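Sorting Building Bricks: Your Questions, My Answers

I get a lot of mail about bricks. More than about any other thing in this house, which says something about how many of us are living with them! I've pulled the ones that keep coming back onto one page, and I add to it when I have a free evening. Last tidied up April 2025.

Do you sort by color or by shape?

Color. I know, I know. The serious builders will tell you shape is the only way, and if you're an adult working from plans they're probably right (hunting for one small red piece in a heap of red pieces is no fun). But my two build castles and buses and things with wheels on the roof, and what they shout across the room is "I need more green!" So color it is.

How many bricks do you have?

I weighed them once instead of counting and then lost the piece of paper. The one number I do know is 132, because that's how many I pulled out from under the couch when we moved to Dundmont. I was so amazed I lined them up on the windowsill.

At what age can kids sort on their own?

Mine started at 4, with two colors and a lot of cheering. Small bricks are a choking hazard, so if there's a baby or a toddler in the house, please stay right there with them and keep the lid on in between.

How long does a cleanup take?

We set the kitchen timer for 10 minutes and stop when it rings, even if there are still bricks on the rug. It used to be "until it's done" and that ended in tears, some of them mine.

What about all the in-between colors?

Oh, this one. Lime, olive, forest, that strange minty one from the Holloway garage sale bag... they all go in with green. Orange goes in with yellow at our house. If your child has strong feelings about lime, let lime have its own cup and move on with your day.

Do you wash them?

Twice a year, warm water and a drop of dish soap, in a mesh laundry bag swished around in the tub. Then out on a towel overnight. Keep anything with stickers or a motor out of the water!

Which container works best?

I've tried the lot. Zip bags (they split), a tackle box from the hardware store in Flundham (compartments too tiny for a child's hand), and a 19-drawer cabinet that I loved and the kids never once opened. What I recommend now is a wide, open bin with a few big sections, one color family to each. Shallow enough to see the bottom, and don't fill it up. A bit of bare floor in each section gives little hands room to rummage.

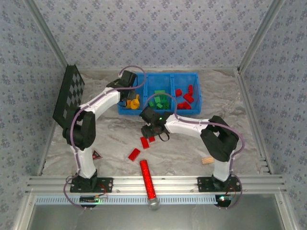

Hacer Başaran: We did three sections for a year and then blue and white took over everything. I ended up with a second bin just for those two, and the gray ones live in a cookie tin.

A second bin is a great fix, and I'm stealing the cookie tin.

Do the sections stay sorted?

For an afternoon, sometimes two. I do a quick pick-through after bedtime with a show on, and I kind of enjoy it.

Where can I pass on bricks we've outgrown?

The toy library in Plirside takes them by the bag, mixed colors and all. Just check for stray coins and hair ties first.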